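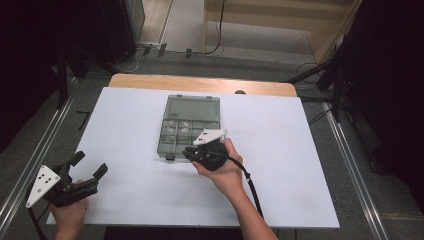 Student Projects / Real Estate and Property

Selling a House in Bastham: What I Learned Shadowing an Agency

So my project was to find out what a real estate agent does all week, and I got lucky, because Keskin Realty in Bastham let me tag along for six weeks. I had no background in property at all. My parents rent, I rent, and I honestly thought the job was mostly unlocking doors!

My main question was pretty simple: what makes a person pick one agent over another when they sell? I wrote a short survey and mailed it to 200 homeowners on the north side of town (stamps cost way more than I planned for). I also sat in on seven listing appointments, which is where the agent goes to the house, looks it over and talks price with the owners.

The appointments were my favorite part. I expected a big sales pitch, and mostly I heard questions. Where are you moving to? Do you need to buy first? What's going on with the roof? One couple spent most of an hour on their garden and hardly mentioned money until we had our coats on. The agent just let them talk, and they signed the next Wednesday.

The survey was rougher. My third question asked about "commission and service" together, so when somebody circled "very important" I had no idea which one they meant. I had to leave that question out of my results, and I'm still annoyed about it. The written comments were great, though. People kept bringing up phone calls. They wanted to hear from their agent even in a week when there was no news, and a few were still mad about a sale from years back where the agent went quiet.

I put all the answers into Rasix, the spreadsheet program we use in class, and sorted them by how long each person had owned their home. Longtime owners cared most about whether the agent knew the neighborhood. Newer owners talked more about online listings and photos, and several said they'd found their own place through Plikik, the local listings site.

If I did this again I'd test the survey on 3 people before mailing it, and I'd start in October when the office is slower. I'd also like to talk to buyers, who I left out completely. My survey form and the comments (with addresses removed) are in the appendix.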